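桌面整理我以前写过好几回，都是写给人用的厨房和茶水间。这回换个对象：给双臂机器人录示教数据时，桌上的零食饮料该怎么摆、怎么收、怎么复位。我们组管这套东西叫“小卖部”，越摆越上瘾，攒下来的小办法真想一口气全倒出来！

## 先挑东西

- 软包装和硬包装都要有。袋装饼干一捏就变形，铝箔盒的边一夹就瘪，瓶子又圆又滑，这几样凑在一张桌上，学出来的夹法才不会只有一种。
- 同款的东西多备几件。瓶子尤其要成组，模型得学会从一排长得一样的里面拿指定的那个。
- 三明治这类食物，录之前先看切面。切面塌了就换一块，别舍不得。
- 透明袋会反光，灯往旁边挪一点，或者把袋口朝后放，画面马上清楚很多。
- 压瘪的铝箔盒不用急着扔，单独放一摞，录“挑出坏的”那类任务正好用得上。

## 分区摆放

我的习惯是高的靠后，矮的靠前，中间留一块空托盘当“目的地”。托盘的位置一定下来，就用美纹纸胶带在桌上贴四个小角，收工以后谁来摆都能对上。胶带选跟桌面颜色相近的，贴得越短越好，太显眼了模型会去认胶带（真吃过这个亏！）。

瓶子放阶梯架，后排比前排高一截，夹爪从上面下来不容易碰倒旁边的。袋装零食放浅托盘，别堆出边沿。篮子要圆的方的都试试，编织篮轻，夹爪蹭一下就会转，底下垫一小片防滑垫，花不了几块钱，省下来的复位时间可观得很。
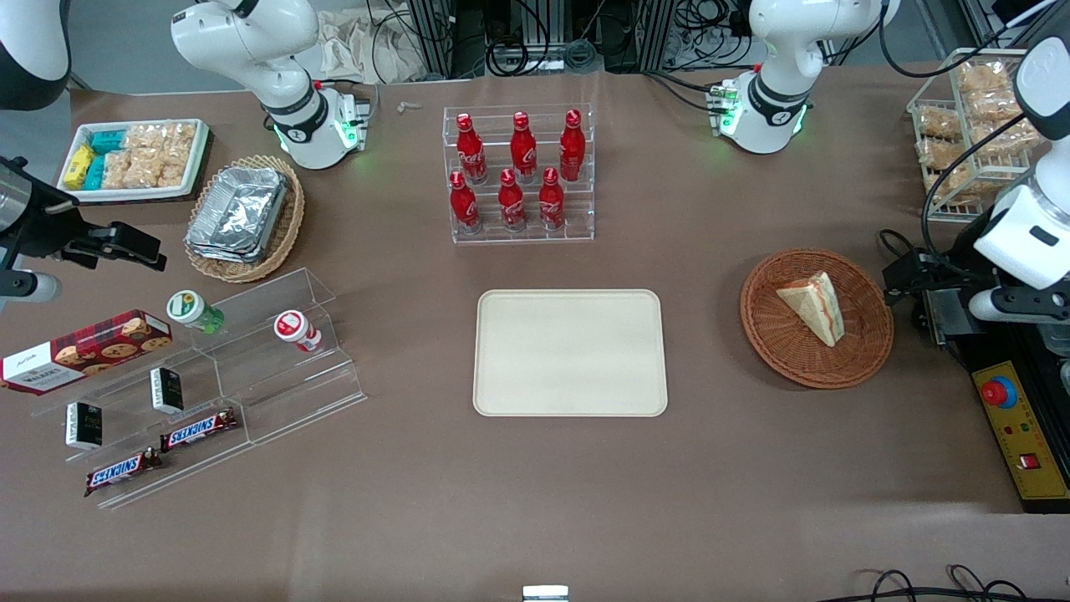

*饮料在后，空托盘居中，零食和小盒子分在两侧。*

展示架是我最喜欢的道具。带台阶的那种，每一层的高度和角度都不同，同一根巧克力棒放中层和放底层，手腕的姿态完全是两回事。小盒子也一样，立着录一批，躺着再录一批，数据一下子就丰富起来了。架子是透明亚克力的话，每天开工前用超细纤维布擦一遍，指纹在镜头里比肉眼看着明显得多。别用酒精擦，容易起细纹，清水加一滴洗洁精就很好。

## 录的时候

1. 每录一条，先喊一声任务名，再动手。事后剪标签的人会感谢你的。
2. 动作慢一点，但别停在半空想事情。想好了再起手，中途犹豫的那几秒会原封不动地被学进去。
3. 夹偏了不要马上作废。退回来、重新对准、再夹，这样的“补救”片段我们单独存一个文件夹，项目代号 Millet，里面现在有 62 条，特别宝贝。
4. 左右手轮着来。右手能够到的，也让左手去够几次，别让一边闲着。
5. 急停按钮周围不放任何东西，零食袋也不行。
6. 线缆理顺了再开始，绕成大圈放到角落，别横在夹爪的路线上。

## 换位置的小窍门

同一种摆法录太多，模型就背下来了。Bhavana Lobo 教了我一个省脑子的办法：把物品名写在纸条上，位置写在另一叠纸条上，各抽一张，抽到什么就怎么换。每 4 条换一次，手感刚刚好，既不会累死摆桌子的人，画面也不会一成不变。

纸条我们装在两个旧茶叶罐里，一个写“谁”，一个写“去哪”。后来又加了“朝向”，抽到“标签朝后”的时候大家都会叫起来，那种最难认，也最有用！

## 收纳和补货

- 零食按“形状”收，不按口味收。软袋一箱，硬盒一箱，条状的一箱，找起来快得多。
- 箱盖内侧贴一张清单，坏一件划一件。
- 包装夹久了会起毛、掉色，同一件用到外观明显变了就退役。舍不得扔的话，标上“旧”字，掺一点进去也挺好，家里的东西本来就有新有旧。
- 开过封的吃的当天处理掉，别留在桌上过夜，招蚂蚁。
- 架子、托盘和篮子叠着放之前先抖一抖碎渣，饼干屑卡进夹爪缝里，要用软毛牙刷一点一点刷出来。

## 数量上的一点经验

“把零食放进空托盘”这一个任务，我们录到 500 条时开始像样，录到 935 条时换了新包装也敢让它试。中间别光盯着总数，每隔一阵回放几条看看，有没有哪个角落总没人碰。我们就发现过左后方那一块几乎是空白，补了一下午，补完大家都很兴奋，围着屏幕看它第一次自己往那边伸手。

下一篇想写厨房抽屉：勺子、开瓶器、保鲜膜盒，还有那个永远关不严的抽屉。道具已经装了满满一箱，分隔盒还在挑，浅的好夹，深的更像真家里的，我打算两种都买来试试。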